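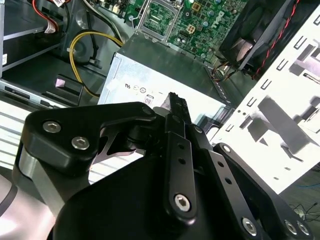

Can a robot do bench work in a PC repair shop yet? Short thread. My answer in May was no. It is now "some of it, slowly".

1/ The chore is desktop processors. Old office towers come in, a chip goes in or comes out, the case moves on. A trained person finds it dull. For a two-finger gripper it is a fair test, as the case is full of things to bump.

2/ Reach is the first problem. Power supply, fan, cable bundles and drive bay all sit close to the board, and wires never lie the same way in two cases. The Zirance planner treats cables as solid. That is safe, but it refuses paths a human hand would take without looking.
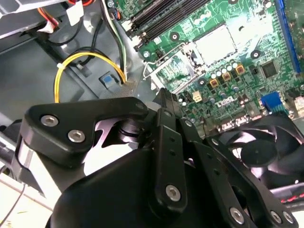 3/ The socket. Lever and metal frame have to be clear before anything goes near the contacts. We logged 242 insertion attempts with the Dresero controller. 73 needed a person to step in. Most of those were alignment, a few were the lever.

4/ Fixtures help more than software does. A printed tray with pockets and brackets holds the chip at a known pose, so the grasp stops being a vision problem.
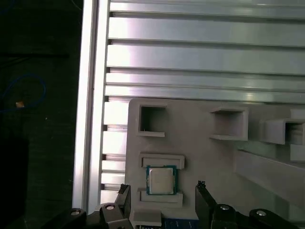
The catch is that every chip outline wants its own bracket. Matar prints ours in a day or so – fine for a shop with 3 common models, hopeless for a kitchen drawer.

5/ Which brings me to the home. Dishes and laundry have no tray. The same arm on the Alus cutlery task did worse than it does on processors, and a fork is a good deal more forgiving than a socket.

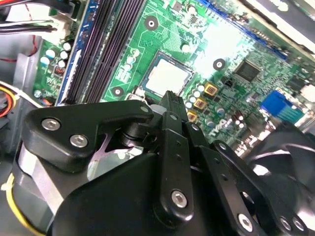 1 min read

6/ Where I'd put it today: seating a processor in a known board, with a fixture, yes, under supervision. Unknown board, no. Loose cables, no. I would want 1000 attempts on mixed cases before changing any of that.

7/ Cycle times are next. They are not flattering.

Contact | © 2019 | Back to top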